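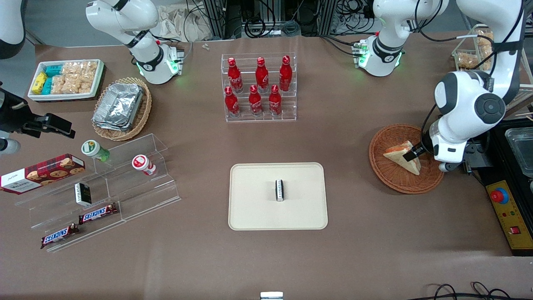

Mirjam Hubmann
Staff writer, Pledton

The two-armed cell at Trenum is set up to pack small orders of food, and Erasto Okoth starts looking after it at 7 a.m. He wipes the gripper fingers first. Crumbs and grease change how they hold, and a sandwich in a wicker basket is less forgiving than a Snickers bar.

Next come the cables. Okoth runs a hand along each one, feeling for stiff spots near the connectors – he has replaced two since March. He presses the red emergency stop, checks that both arms have lost drive, and resets it.

Calibration takes 17 minutes. Each arm touches 12 points on the brown tabletop, and the controller compares them with the stored values. If one is out, he checks the mounting bolts before he changes any software.

The fingers are swapped after 250 hours. Verena Bachmann, who orders the parts, would like to stretch that. Okoth says he'll consider it once the new pads have been through a full winter.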